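Three months with the green hands

I've been meaning to write this since November and kept putting it off, mostly for the usual reason that by the time I get home I don't want to think about work. But people keep asking me what it's like now that "the robots came," so let me get it all down in one place.

For anyone new to the blog: I work at Kelby. We pack and ship wooden toys and puzzles, mostly for other people's labels, and I've been on the sorting tables for going on eight years. Sorting is what it sounds like. Blocks come in mixed bins, you pull the bad ones, you turn the good ones the right way up and you put them in the tray. Then you do it again. On a good shift I could get through 1,119 blocks before lunch (yes, I kept a tally one day, and yes, I was proud of it!) and by then my thumbs felt like somebody had shut them in a drawer.

So when the company signed up with Ploro for 3 sorting arms, I was one of the few people on the floor who got excited. I love this stuff. My coworkers were a lot more cautious and I don't blame them. The first meeting had a slide with the word "headcount" on it, and after that you could have said anything you liked about ergonomics and it would have gone right past us.

What happened is that the tables went from six people to four, and the other two moved over to finishing, same pay. We got that in writing, and I'd tell anybody in the same spot to ask for it in writing on day one. Finishing had been short-handed forever, so it made sense, but one of the two still misses the tables. You could talk at the tables. Finishing is loud.

The part I didn't see coming is how much of the job is now teaching. You don't program the arms at our level. You take a gripper by hand, the same kind the arm wears, and you pick up blocks with it while it records what you do. Ploro wanted 500 good pickups for each new shape. I did most of the ones for the arch piece, which is a nasty little thing that rolls onto its back whenever you look away. Doing it with two stiff fingers makes you think about your own hands in a way I never had. I'd been nudging every arch with the side of my pinky for years and had no idea – the gripper doesn't have a pinky, so I had to come up with another way.

And then the arm did it my way! It comes in low from the side, waits a tiny bit, and closes. I stood there grinning like a fool. I called people over from the other end of the building.

It's not all rosy. The arms are slow on anything with a glossy finish. Rejects are still ours, because a hairline crack is something you feel more than see. The trays come from Bartoš and if a batch is even slightly warped the whole line sulks until one of us goes over and sorts it out. We also had a fight about break times, since the arms don't stop and for the first few weeks it felt like we weren't supposed to either. That got fixed (the feeders now pause when we do) but we had to push for it.

We're the ones who look after the grippers, too. I check the fingers at the start of the shift, the screws and the edges and anything coming loose, and I've gotten weirdly fond of the job. My thumbs don't hurt anymore. I've started playing guitar again in the evenings, badly.

Next up is the half-moon piece, and I've already asked if I can be the one to teach it.
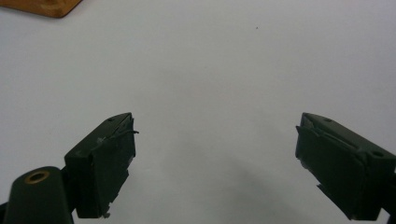
Dasex
We went through the same thing at my plant, only with boxes, and I wish we'd had your deal on the pay. They kept 78 of us and the ones who stayed do like the work better, I'll give them that. But who owns those pickups you recorded? If the arm is doing it your way on three tables all night long, I think you should be asking for something in writing about that too.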